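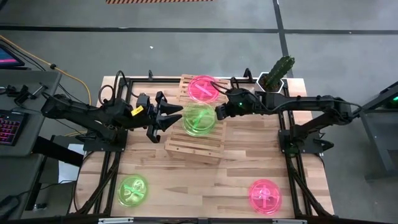 Why do wooden crates have gaps between the boards?

The gaps let air move through the crate, and they save wood, so the crate is lighter to carry.

Each of the thin boards is called a slat. A slat is a long, flat, narrow strip of wood. If you look around your home you may find slats under your mattress, on a garden bench or in a window blind.

Think about a crate of apples. Apples give off a little water into the air, even after they have been picked. In a closed box that damp air has nowhere to go, and damp fruit goes mouldy more quickly. In a crate with slats the air can pass in one side and out of the other. Soil and small leaves fall out through the gaps too.

The gaps must be smaller than the thing you want to keep inside. A crate for potatoes can have wide gaps. A crate for cherries needs very narrow ones, or a lining of paper.
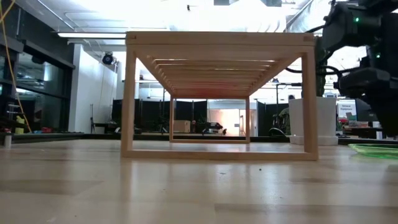 WOOD AND HOW WE USE IT

What holds the slats up?

Slats are thin, and a thin strip bends if you push on the middle of it. They need something to rest on at each end. The part that does this job is called the frame.

A simple frame is a rectangle: two upright posts, one rail across the top and one rail along the bottom. Put one rectangle at the front and another at the back, join them with a row of slats, and you have a shape like a short tunnel. You can stand at one end and see straight through to the other.

The weak places in a frame are the corners. Try making a square from four lolly sticks with a drawing pin at each corner. Push it sideways and it leans over into a diamond. Now add a fifth stick from one corner to the opposite one. The square has become two triangles, and it stays where it is. Carpenters also use glue, screws or specially cut joints to keep corners stiff.

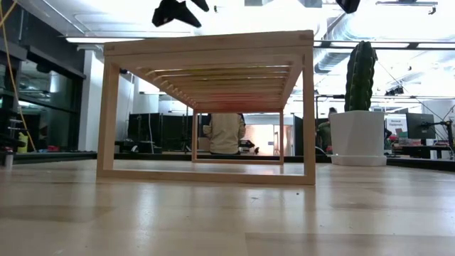 A row of slats is stronger than one slat for another reason. When you put a heavy book across several of them, they share the load and each slat carries only a part of it. Two slats with a big space between them would have to do all the work.

Eduardo Louro makes crates at a small workshop in Westberg. He uses pine for most of them, as it is light and easy to saw. One July he made 837 crates for the fruit farms near Oakley. "I smooth every edge," he says. "People pick these up with bare hands, and a splinter is no fun."

Can a crate be used for other things?

Yes, plenty. Turned on its end, a crate makes a shelf. Turned upside down, it makes a low stand. You can also put one in the middle of a table as a divider, which is handy for a sorting game.

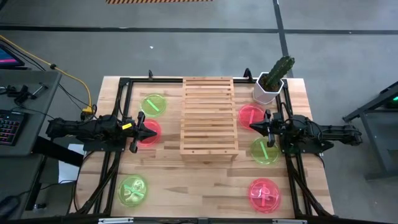
To play, you need some coloured sticks and a few shallow dishes in the same colours. Set dishes out on both sides of the crate. One player sits on each side, and each stick has to go into a dish of its own colour. The winner is the first to have every stick in the right place.

Words to know

Slat: a thin, narrow strip of wood.
Rail: a piece of a frame that goes across.
Post: a piece of a frame that stands upright.
Joint: the place where two pieces meet.

Try it yourself: find something at home with slats and look at how the ends are held. Ask a grown-up before you take anything apart - beds especially.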